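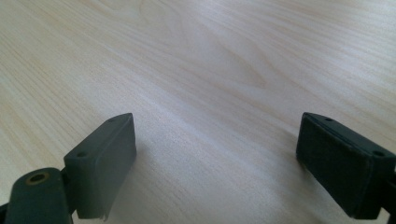 Home | Products | Kettle | Manuals | Support

4. Checking the Jaws Before First Use

This section applies to the Makard Kettle hand-held gripper. Complete it after charging and before the first recording.

4.1 Surface

1. Choose a flat table and clear the working area.
2. Turn off any lamp that shines directly on the tabletop.
3. Hold the gripper with the finger pads just above the surface. Do not press the pads against the table.

Note: Sheen on a light tabletop is acceptable if the wood grain can still be made out beside it.

4.2 Open position

4. Release the trigger fully and wait 2 seconds.
5. Check the live view. Both finger pads must be visible in the lower part of the picture, with bare table between them.

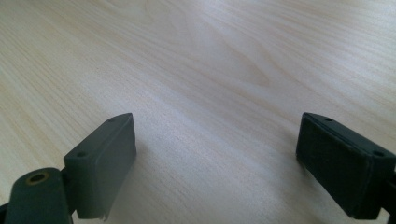 Figure 4-1. Jaws open, nothing held. Two screw holes show on the top of each pad.

6. If one pad is missing from the view, loosen the camera clamp, adjust the angle and repeat step 5.

4.3 Pad condition

7. Inspect the lower edge and inner face of each pad. Wipe off dust with a dry cloth.
8. Record any frayed covering in the wear log. Replace the pad if the damage reaches the gripping face.

CAUTION: Do not use solvent on the pads. Keep fingers clear of the jaws when the trigger is pulled.

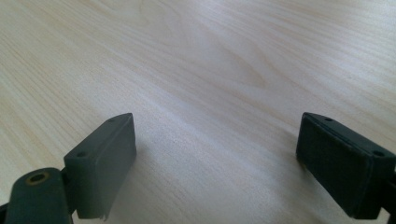 Figure 4-2. Torn material at the lower edge of the left pad; light specks on the inner face of the right pad.

9. Close and open the jaws 3 times. Stop if either finger sticks.
10. Save the check under Setup > Jaws. The Kettle will repeat the reminder after 60 hours of use.

For replacement pads, order part 46 from Makard.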